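Black drapes

Black drapes (also blacks, black tabs, masking or, in amateur theatre, "the curtains, no, the other curtains") are lengths of dark cloth hung to hide things. They are used on stages, in photographic studios, museums, exhibition halls and any other room where the walls are less interesting than whatever has been put in front of them. A well-hung set of blacks is not noticed by the audience, and much of the working life of those who hang them is spent making sure of it.

The term covers the cloth and the finished article. It does not normally cover blackout curtains, which keep light out of a room, although the same cloth is often made to do both jobs and usually does one of them badly.

Contents
Terminology
Cloth
Colour
Hanging
Care and storage
Calstead and the Safavi bequest
In print
See also

Terminology

Blacks are named after their position. Legs are the tall, narrow pieces at the sides of a stage. Borders are the short, wide pieces hung across the top to hide lamps and ropes. A full black, or backcloth black, closes off the rear. A smother is a set of blacks covering everything at once, and the name is thought by most people who have had to put one up to be fair.

Tabs, strictly speaking, are curtains that open and close. Loosely speaking they are any curtain at all, and loose speaking is the rule in most halls. Visiting companies are advised to ask what is meant before sending someone up a ladder.

In photography the same cloth may be called a flag, a drop or simply "the black". Television crews use "drape" as both noun and verb. In museums, where cloth is more often seen lining the inside of a case, the catalogue will say "textile ground" and the staff will say "the felt", including when it is not felt.

Cloth

The ideal black cloth reflects nothing, weighs nothing, does not burn, does not crease and costs very little. It has yet to be woven. All cloths in use are a compromise between these qualities, with cost generally allowed the deciding vote.

Wool serge is the traditional choice for the stage. It hangs heavily, drinks up light and is naturally slow to burn. It is also dear, attracts moths, and smells strongly of sheep when damp. Supporters of serge regard this last point as part of its character.

Cotton velvet gives the deepest black of the common cloths, as the upright pile traps light between the fibres. The pile has a direction, and a velvet hung with one panel upside down will show a faint but maddening difference in shade along the seam. The fault is seldom visible from the floor of an empty hall and always visible from the best seats of a full one.

Bolton twill is a brushed cotton, lighter and cheaper than serge, and found in most school halls. It creases, but so does the audience.

Synthetic velours and fleeces have taken over much of the market. They wash well and fold small. Some have a slight sheen under strong light, which their makers describe as richness.

Weight matters more than most buyers expect. A thin cloth lets light through from behind and moves whenever a door is opened, so that a night scene on the moors may appear to be breathing. Heavier cloth stays still but asks more of the bars, hooks and backs of those involved.

Colour

Black cloth is not black. Under working light nearly every sample shows a leaning towards blue, brown, green or a purplish tone that dyers prefer not to discuss. Two cloths bought from different rolls, each a perfectly convincing black on its own, will look like a mistake when hung together.

Age makes this worse. Cotton blacks fade towards brown and wool towards green, at a speed that depends on the dye, the lamps and how much sun comes through the fire exit. A hall that has replaced its blacks piece by piece over many years will own a full range of near-blacks, and visiting designers have been known to ask whether the effect was intended. It is considered good manners to say yes.

The colour also depends on what stands next to it. Beside a white object even a tired cloth looks dark, a fact long used by shopkeepers and by photographers with small budgets. Beside a true velvet the same cloth will look like slate. The usual remedy is to light the cloth less, which is free.

Hanging

Most blacks are finished along the top with webbing and eyelets, through which cotton ties are threaded. The ties are knotted to a bar with a bow, so that they may be undone in a hurry. Ties knotted in any other way may also be undone in a hurry, with a knife, and the result is a cloth with one tie fewer and a lasting ill feeling between the day crew and the evening crew.

The bottom edge carries a hem pocket for chain or a metal pipe. Chain follows the floor and is quiet once settled. Pipe keeps the cloth straight and finds ankles.

Cloths may be hung flat or with fullness, meaning that extra width is gathered into folds. Folds deepen the black by throwing small shadows across it, and they hide poor seams. Flat cloth uses less material and shows everything. Frames, tents and other small enclosures are usually lined flat, held by clips or clamps, there being little room in them for folds or for the person arranging them.

The join is the weak point. Neighbouring pieces should overlap by more than seems necessary. A gap no wider than a finger, with a lamp behind it, will be the brightest thing in the building and will be what people talk about on the way home.

Care and storage

Blacks show dust, chalk, flour, plaster, cat hair and footprints. They hide ink, which is of limited use. Brushing is recommended after each use and is widely carried out before each inspection.

Washing removes the fire-retardant treatment from many cottons, and this must then be put back. Labels sewn into the hem should record when this was last done. In older cloths the label has often been cut off to mend something.

For storage, cloths are folded with the top edge outward, so that the width can be read from the webbing without opening the whole thing out. They travel in canvas hampers or wheeled bins. A cloth folded by two people who agree takes a few minutes. No reliable figure exists for the other kind.

Calstead and the Safavi bequest

The town of Calstead is associated with black drapes through the Stemitz works, which wove serge and twill there and at its height kept 200 looms running. The firm began with mourning cloth. When the fashion for deep mourning passed it turned to the theatre, where, as its catalogue put it, "the demand for gloom is steady". Its best-known product was Sandarine, a brushed wool and cotton mixture sold as "the blackest black in the trade". Surviving lengths are now a soft olive.

The works closed after a long decline. Its pattern books, together with 700 cloth samples, passed to the Safavi family, former dye merchants to the firm, and were later left to the town. The samples are held in shallow drawers at Calstead Museum, sorted by shade. The sorting has been revised 4 times and each reviser has disagreed with the last, chiefly over which drawer should hold the browns and whether there are any.

Visitors may see the drawers by appointment in October, when the light in the north room is said to be right. The museum shop sells a tea towel in Sandarine. It is grey.

In print

The standard account of the Stemitz works is Parisa Ahmadpour's Dark Stuff: Serge, Twill and the Calstead Trade, which is thorough on looms and severe on velvet. Mehrangiz Najafi's handbook Hanging Black is shorter and more practical. It gives two chapters to knots and a single paragraph to choosing a cloth, on the grounds that the reader will have to use whatever is in the cupboard. The authors disagree in print over the origin of the word smother, Ahmadpour tracing it to the weaving shed and Najafi to an unhappy pantomime. Neither offers a source.

See also
Backcloth
Blackout curtain
Dyeing
Moth
Mourning dress
Serge
Stage rigging

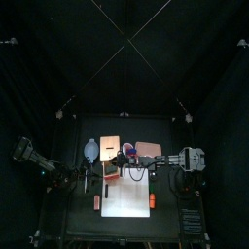 Black fabric lining an enclosure, with a dark grey-green tabletop.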